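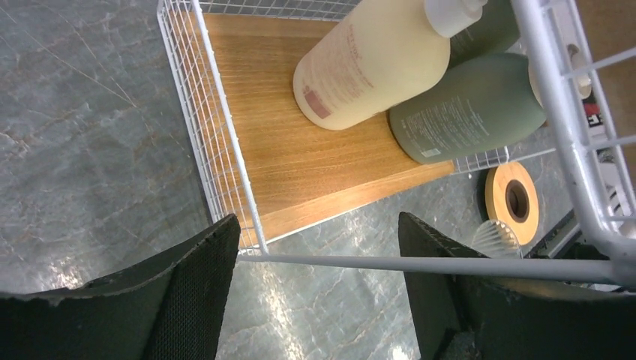
Wire basket and pump bottle

Hi, we're Pellix! I started making small-batch sorbet in my kitchen in Prarano with 3 flavours and one very tired blender, and now we turn out 400 tubs a week (I still can't believe it). Our blood orange goes to the café at Vergara every November and it never lasts long.

We do 14 flavours now - all dairy free, all churned by hand-picked, slightly bossy people.

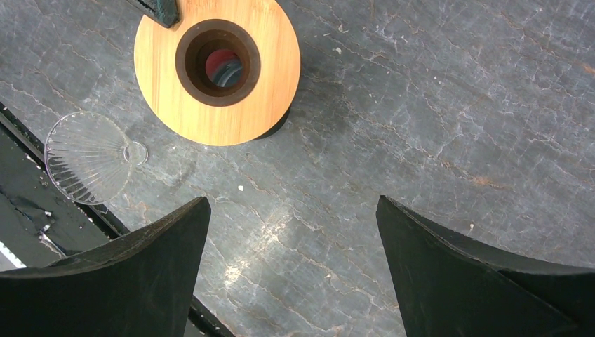 One regular wrote to us that the pear and ginger was better than her gran's, and please could we never tell her gran. Your secret's safe! Tubs are £5 from the hatch, until we run out.
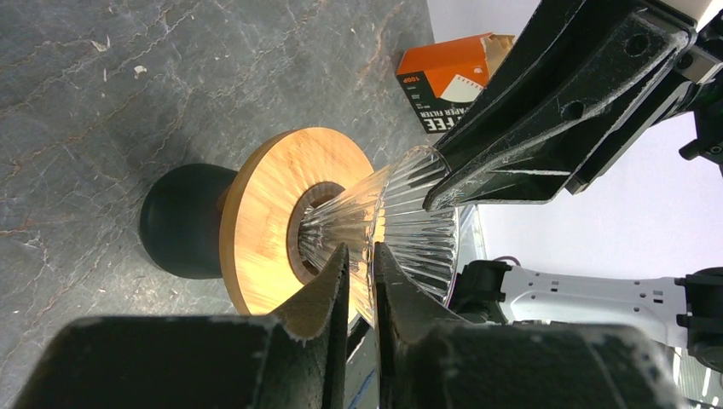 Glass dripper on its stand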